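Erevgate assistant pilot: progress report to the programme manager
Second reporting period
16/02/2020

Where we are

The pilot was funded to find out whether staff would get through routine requests faster by typing them in plain words to a chat assistant than by using the menus in Skosis. Two teams have had the assistant on their desktops since September. The short answer so far is that we don't know, and I am less hopeful than I was when I wrote the first report.

The supplier, Gilchrist, describes the trial as being on track. If that means the software is installed and people can log in to it, I agree. If it means the case for a wider roll-out is getting stronger, I can't find the evidence in anything I have been shown.

Use of the assistant

26 members of staff have accounts. Gilchrist's monthly summary counts all of them as active users. I asked how "active" was defined and was told that it means having opened the chat window at least once in the month. The window opens by itself when the machine starts up, so this figure tells us that people have been coming to work.

I asked for the raw logs instead and read 100 conversations from start to finish. Most of them fell into a pattern. The member of staff types a full, polite sentence. The assistant asks what they mean. They type a shorter one. By the third or fourth try they are using two or three bare words in a fixed order, having learned which words the thing responds to. We have taught people to type commands, and we have done it without giving them a list of the commands.

Leave requests and room bookings do work. Staff like being able to book a room without going through the calendar screens, and I would keep that part whatever else is decided. Expenses don't work. The assistant takes the amount and the date and then sends people to the old form, where they have to enter both again.
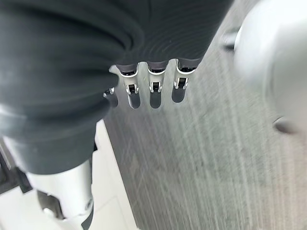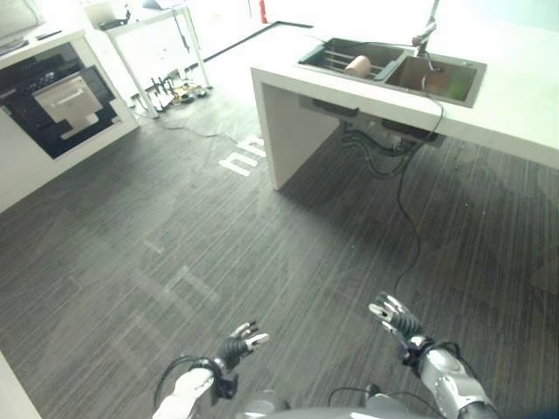
Time saved

The bid promised that each request would take less time. Gilchrist's own measure starts when the assistant recognises the request and stops when it says "All done". It leaves out the failed attempts at the start, which in the logs I read were often the longest part. It also leaves out whatever the person has to do afterwards in Skosis to check that the request went through, and several people told me that they always check.

I have asked for the clock to start at the first keystroke. This was agreed in principle at the last review and has not been done. Until it is, I would ask that no figure for time saved be quoted outside the team, including the one on the slide that went to the board.

The link to Zusham

The records system, Zusham, was meant to be connected by the end of the first period. It is now connected for reading only. The assistant can tell you what a record says but can't change it. Gilchrist puts the delay down to our permissions. Our own people say the permissions were set as asked and that the request was later changed. I have seen both sets of emails and I think there is some truth on each side, but the plan allowed no slack for this and it should have.

There is also the matter of the keyboard shortcuts. When Skosis was updated to make room for the chat window, five shortcuts used every day by the longer-serving staff stopped working. They were not mentioned in the release notes. Two have been put back. I have had more complaints about the other three than about the assistant itself, and the people complaining were the fastest users we had.

Spending

Spending is within budget, mainly because the training days were put off and the Zusham work has not been invoiced. I would not treat this as a saving. Both bills will come, and the training will probably cost more than planned if it has to cover the typed phrases that work and the ones that don't.

What I intend to do next

Get the timing changed as described, and collect a full month of figures on the new basis before anyone draws conclusions.

Ask Gilchrist for a written list of every phrase the assistant accepts. They have said such a list "goes against the spirit of the product". Staff are already keeping their own on sticky notes.

Have the remaining shortcuts restored.

Hold back the next stage payment until the assistant can write to Zusham on the test system, with one of our own people at the keyboard. A recorded demonstration was offered and I have turned it down.

Decision needed

I need a yes or no on holding back the payment before the next invoice arrives. I also need to know whether the expenses work can be dropped from the scope, as I don't expect it to be usable within this funding period.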